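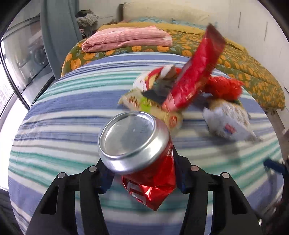

A crushed red aluminum can, seen from the base

Can crushing

Can crushing is the deliberate flattening or crumpling of an empty drink can, usually before recycling and sometimes for no purpose at all. It is practiced in kitchens, garages, parking lots and stadium seats, and needs no training. The word "crushing" covers everything from a light squeeze at the waist to full flattening in a hinged press, and enthusiasts of the second do not consider the first to count.

Contents
1 Background
2 Methods
3 Crushing and recycling
4 Crushing machines
5 In social life
6 See also

Background

Early drink cans were made of steel and did not crush in the hand. People said to have crushed them that way are found mainly in anecdotes told by their grandchildren. The wide adoption of the thin-walled aluminum can in the second half of the twentieth century put the act within reach of nearly everybody, including children.

A modern aluminum can has two main parts. The body, made of the wall and base together, is drawn from a single disc of metal, and the lid is a separate piece seamed on after filling. The wall is very thin. A full can owes most of its stiffness to the pressure of the drink inside, and once opened it gives up that advantage for good. An empty can standing upright will still bear a surprising load from directly above, provided the wall has no dents. One small dent is enough to bring the whole thing down, a fact used in physics classrooms and at parties with about equal care for safety.

The base is the stubborn part. It is thicker than the wall and curves inward, like a dam laid on its side, so that it can resist the pressure of the contents. In most hand-crushed cans the wall folds, twists or collapses while the base keeps its round shape and goes on looking as though nothing has happened.

Methods

The hand squeeze is the oldest method and still the most common. The can is gripped at the middle and closed upon. The result is a pinched waist with both ends intact, which saves little space but makes a satisfying noise.

The twist and press begins with the same squeeze. The ends are then turned in opposite directions and pushed together. Done well, it produces a neat puck. Done badly, it tears the wall, and torn aluminum is sharp enough that most published instructions for the twist mention gloves. Most people who use the twist have not read the published instructions.

The foot stomp is quick and suits hard floors. The can is stood upright and stepped on from above. A can struck off center shoots sideways, often under a car. A variant in which the can is laid on its side and stamped at the middle causes both ends to fold up and grip the shoe. The wearer may then walk about in this condition, and generally does.

The forehead method is mentioned here for completeness. It works because the can has been dented beforehand by the fingers, a detail that the performer tends to leave out.

Crushing and recycling

Whether cans ought to be crushed before recycling is a question on which collection programs disagree, sometimes in neighboring towns. The case in favor is storage: air takes up most of the room in a bag of empty cans, and it has no scrap value.

The case against depends on what happens to the can next. Where deposits are refunded by machine, the machine usually needs to read a barcode and recognize the shape of the container, and it will hand back a crumpled can with no explanation. Where cans, bottles and paper are collected together and separated later, a fully flattened can may behave on the conveyor like a piece of paper and be sorted accordingly. Where cans are collected by themselves and sold by weight, it makes no difference to the scale.

The town of Flukelel has at different times told its residents to crush, not to crush, and to "use judgment." The last instruction appeared on a fridge magnet delivered to 3000 households and was withdrawn the following February. The current guidance asks for whole cans, lightly rinsed. The magnets remain in wide use, chiefly for holding up other things.

Crushing machines

The household can crusher is a lever mounted on a wall, with a chamber to hold the can and a plate that travels down onto it. It is bought most often as a gift. Models differ in the length of the handle, the number of cans accepted at once, and how soon the screws work loose from the drywall.

The Gindico wall crusher is typical of the kind. It flattens one can per stroke and drops it through a slot into a bucket, which is sold separately. A later model added a magazine holding 20 cans, fed by gravity. In practice gravity was found to feed either no cans or two, and owners' forums contain long threads on the correct angle of tilt. The maker's advice was to mount the unit level. The forums regard this as naive.

The Kapoor press, a floor-standing version worked by a pedal, was meant for bars and canteens. It is sturdy, effective and loud, and its manual devotes 29 pages to a machine with one moving part that the user touches. Several of these pages concern where to stand. Secondhand examples turn up often and are heavier than their sellers remember.

Electric crushers exist as well. The Wikex countertop unit took 20 seconds to flatten a can that a foot could manage in one, and it had to be plugged in. It was praised in reviews for its finish.

Large recycling plants do not crush cans one at a time by any of these means. They bale them, pressing loose cans into dense blocks for shipping, and the individual effort put in at home goes unremarked.

In social life

Crushing a can marks the end of the drink, much as folding a napkin marks the end of a meal. It may be read as a sign of strength, boredom, irritation or a wish to leave. Context decides which. A can crushed slowly during a meeting is seldom a compliment to the speaker.

Habits vary within households. One person may crush every can while another sets them whole in the same bin, each believing that the other has not understood the system. Advice columns have treated the matter without settling it.

Crushing is also used to show that a can is finished and may be thrown away, sparing others the trouble of lifting it to check. The custom fails where several people crush only partway, since a lightly squeezed can may still hold a few mouthfuls, and these are found by whoever picks it up upside down.

See also

Baling
Container deposit
Crown cap
Pull tab
Waste sorting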